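Stukitz bench forum > Grippers and end effectors
Thread: soft pads vs pointed tips for towels, need opinions

dgallagher
Trying to settle this before I order more parts in September. Two arms, cheap printed fingers, job is folding terry towels. Currently deciding between the Vamholm tips (pointed) and the wide soft pads from Costigan. Pads hold better once they have something. Points get under an edge better. Can't have both. Or can I. Anyone run these on anything fuzzy?
Dwayne Gallagher, Skoltudmont

rivetcount
pads. every time. points snag loops and then you're pulling threads all day

narendra_n
Disagree w/ rivetcount. Snagging is a force problem, turn the current limit down. We ran points on bath towels for 7 weeks and I threw out 2 towels total. Wide pads just push the edge away from you, then they close on air.
Dwayne, post the wrist cams, the overhead view alone won't tell anyone much.
Narendra Nigam

dgallagher
ok here. wrist, overhead, side, wrist. same pink towel
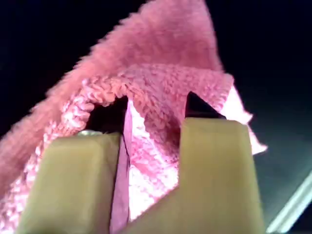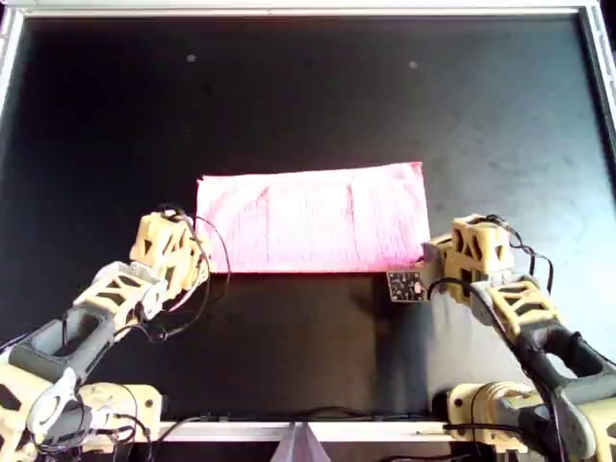
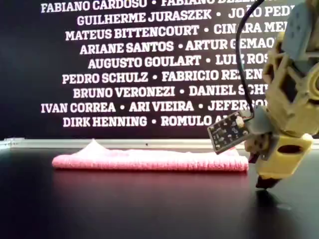
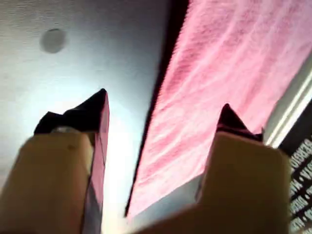 So my question is realy about the second layer. Getting one layer off the table is fine with either type, I've stopped worrying about that. Getting two together and not three is where I lose it. In the first one the fingers have the towel pinched down in the gap and it's all bunched up above them, and from the wrist camera I could not tell you how many layers that is. A policy looking at the same pixels can't either I bet. Log says 376 closes so far on this set of fingers and I haven't labeled layer count on any of them, which yes, I know.

narendra_n
Label them. Do that before buying anything.
Other thing, the glare in your last one. Washed out white right between the fingertips, which is the one spot you need to see. Kill the exposure or move the lamp. Shiny black top isn't helping, look at the red reflection under the towel in the side view. I'd put matte cloth down.

dgallagher
exposure is on auto, all cameras. will lock it tonight

rivetcount
auto exposure on a wrist cam, there's your problem. not the fingers

narendra_n
It's one problem. He still can't count layers with it locked.

oxbowfab
jumping in. has anyone tried going in from the corner instead of the long side? in the overhead shot both grippers are at the bottom corners of the towel, same height nearly. I get way better picks if one arm goes first and the other waits till the edge is up. slower, but the second arm then has an actual edge to grab

dgallagher
tried one arm first back when I had the old controller. the waiting arm would drift. might be fixed with the new one, havent gone back to check

rivetcount
which controller

dgallagher
The Stukitz one, second revision. Old one was the first revision, same box different firmware. New one holds position fine unloaded. Loaded I don't know.

rivetcount
ok so test that first, costs nothing. hang the towel off one arm and leave it while you eat lunch

narendra_n
Agree with rivetcount for once. And when you do get to fingers, order one pair of pads only, put them on the left arm, keep points on the right. Then you can compare on the same towel under the same light. Swapping both at once tells you nothing.

rivetcount
mixed fingers means two sets of offsets to calibrate. I would not. you'll be chasing a tip offset and blaming the pads

narendra_n
It's two numbers in a config file.

rivetcount
it's two numbers until somebody swaps them left for right. ask me how I know

dgallagher
lol. ok plan: lock exposure, hang test, label the closes. then one pair of Costigan pads if I still care. will post numbers here when I have them, probaly not this week

oxbowfab
post the hang test even if its boring please, thinking of buying that controller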